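**Plellgate Cinema, Flaltham - opening date and seat count**

**reelcounter:** The listing says this opened in May as a 632-seat single screen called the Escobedo. I don't buy the 632. The lot is narrow and the balcony was tiny. Where did that number come from?

**Szu-yu Leung:** From the program they handed out on opening night. My aunt kept hers.

**reelcounter:** Programs were printed by the management, and managements rounded up. Has anyone seen a fire permit?

**dusty_marquee:** 632 isn't rounded. If you're going to lie you say 700.

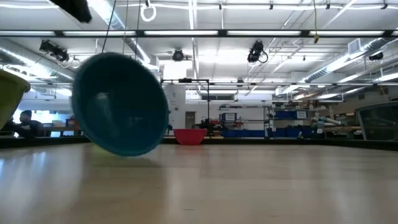

*Teal bowl over the tabletop.*

**flalthamboy:** I ushered there for 4 years. The balcony was bigger than you'd think from the street, it ran back over the lobby. No idea on the total but we never had to turn people away, even on Saturdays.

**reelcounter:** Fine, but never turning people away only tells me business was slow.

**flalthamboy:** It was slow. Gurnemano had the twin by then, with the parking lot.

**Szu-yu Leung:** The real mistake in the listing is the closing. It says the last show was 7 September 2001. That was the last show under the Plellgate name. The upstairs room kept going with 114 seats and a rented projector.

**dusty_marquee:** Was that a theater or a church group showing movies? I remember folding chairs.

**Szu-yu Leung:** Tickets were sold at the window. I bought them.

**dusty_marquee:** I bought tickets to a pancake supper once, doesn't make it a restaurant. I'd leave the closing date alone until there's a newspaper ad for the upstairs room.

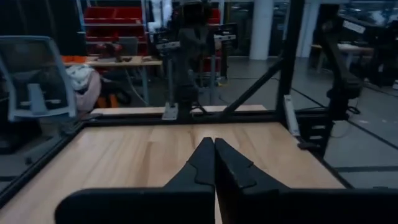 *Fingertips together, butcher-block top beyond.*

**reelcounter:** Agree with dusty on this one. Also the architect credit has no source at all. Somebody added it last year and three other sites copied it, so now it looks confirmed.

**flalthamboy:** The 114 sounds right to me for upstairs. The chairs were bolted down by the time I saw it - maybe they started out folding.

**Szu-yu Leung:** They did. I'll look for an ad at the library, but the Flaltham paper isn't indexed for those years and I'm not reading every page of it for you two.

**reelcounter:** Then the listing should say "seats unverified" until somebody does.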